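Volholm opens second guest house in Grullasura

2 min read

GRULLASURA, September 30, 2025 - Volholm is happy to announce the opening of its second guest house, on the hill side of Grullasura. The house has rooms for families and for single travelers, and it stays open during the whole winter.

The works started in May and were made by local companies. The old roof was kept, and the kitchen on the ground floor is now shared by all guests. In the first week of booking we received 135 requests, over half of them from people who stayed with us before.

"We wanted a house where the guest can stay long and cook for himself," said Natália Vaněk, director of Volholm. Prices for a month are lower than in our first house - the full list is sent on request.

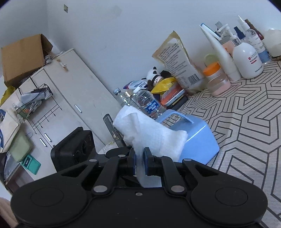
For Fouad Ouali, the long stay is what the town was missing, and he hopes that "people will come for the work season and not only for the two weeks of summer."

Bookings are open now by telephone and at the front desk of both houses.

254 shares
2 comments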